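The Robot Gets the Good Bench

12/18/21

There is a hierarchy at Sadberg, where I have repaired small instruments for longer than my knees would like, and it used to be expressed in benches. The best one stands under the north window. You got it by outlasting people. Libor Polák had it before me, and he held on to it through two changes of ownership and a burst pipe. I had six years left on the waiting list, by my own reckoning, when it went to a robot arm.

I should say that I don't dislike the arm. We call it Altero, that being the name on the paperwork, and it is a civil colleague. It doesn't hum. It doesn't microwave fish. It was brought in last October to do kitting, meaning that it gathers the tools and parts for each job and sets them out so that a person can sit down and start. Kitting was never anybody's job before. It was the first twenty minutes of everybody's job, and we spent it wandering about, opening drawers, swearing at whoever had the good tweezers and hearing about Huệ Hầu's daughter's driving test.

You will have spotted where this is going. Management spotted only the twenty minutes.

The sums were done by Tín Châu, a decent man who went to the trouble of standing behind us with a clipboard for a fortnight. He found that we handled 700 repairs in a quarter and that we walked a great deal for people who sit down for a living. He was right. I've seen the chart. My own line on it looks like a bluebottle trying to leave a conservatory.

So now we don't walk. The tray arrives, and the work gets done sooner, and I've stopped losing my temper over missing bits of kit because bits of kit are no longer missing. These are real gains and I'd be a fraud to pretend otherwise. My back is better too, though I've told Tín it's worse, as a bargaining position.

What went with the walking is harder to put on a chart. Ngọc Trình learned the trade in her first year largely by looking over shoulders on her way to the drawers. She'd stop, ask why I was warming a screw before turning it, get a rude answer and then a proper one. Our newest starter, Diễm Đồng, has no reason to leave her chair. She's quick and careful and she has never once interrupted me. I find I mind that. In October she spent most of a morning on a seized hinge that any of three people within spitting distance could have talked her through, and she didn't like to get up, since getting up now looks like skiving.

There's also the matter of how we talk to the thing. Everything on the shelves had to be named, because Altero can't be told "the little one with the chewed end". We spent a dull afternoon agreeing on names for 66 items, and it was the best argument we'd had in years. Libor came back from retirement for it, uninvited, with cake. He held that a tool you've used for long enough doesn't need a name, and that if the machine wanted one it could go and do an apprenticeship. He was outvoted. His screwdriver is now called by its size.
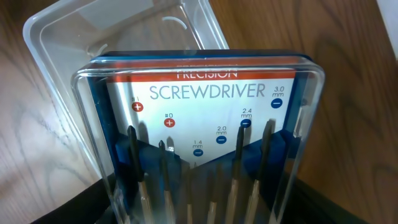 Opinion: Working Life

The sizes, I'll admit, are a comfort to a certain kind of mind. A precision set comes with them printed on the card, #1 and #0 for the Phillips, then 1.4 to 3.0 mm for the flatheads, and you can hardly quarrel with a card. Diễm asks for a 2.4 and gets a 2.4. I used to reach for whatever was nearest and apologise to the screw.

But the card won't tell you when the proper size is the wrong choice, as it is with half the old brass that comes through our door. That knowledge lives in people, and people pass it on while they're supposed to be doing something else. If the firm wants it passed on, it will have to pay for some loitering. I've put this to Tín in writing, using the phrase "informal skills transfer", which cost me something.

He has offered us a shared table in the corner by the kettle, for a trial period, with stools. I notice the stools have no backs. Huệ has already claimed the one by the radiator, and Ngọc says I can have it when she retires.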